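Filed under: Help Desk > Home Network > Printers

Ticket 41, opened 10 Feb 2022
Printer drops off the network every afternoon

Hi all, me again (sorry!). My Stutow printer works like a dream all morning and then, right after lunch, it just vanishes. The laptop says "offline," the phone can't find it at all, and the little light on the front stays a happy solid green like nothing's wrong.

Stuff I've tried so far: restarted the printer, restarted the router, deleted the printer from the laptop and added it back. That last one got me 2 pages of a 14-page lease before it quit again. I also swapped the cable between the router and the wall, which did nothing except make me crawl under the desk.
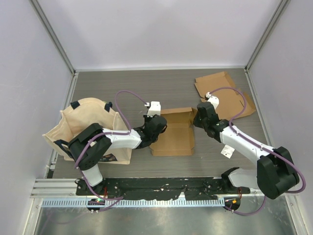 Wyn Penry wondered whether the router was handing the printer a new address every few hours, and told me to print the network page once in the morning and again when it drops, then compare the last number on each.

Update: did it, and bingo! Morning page ended in 14, and the router's device list had it down as 100 by the afternoon. The laptop was still hunting for the old one. So I went into the Cladico router settings, found the reserved address page (it's buried under Advanced, then LAN) and pinned the printer to 100. Then I had to add it on the laptop one more time using that address.

Whole lease printed after lunch. I'd like to leave this open until Monday in case it acts up again, if that's okay.

Status: waiting on customer

Recent tickets
Hollis scanner saves every page sideways
Goodall label maker prints blank labels
Wi-Fi slow since September update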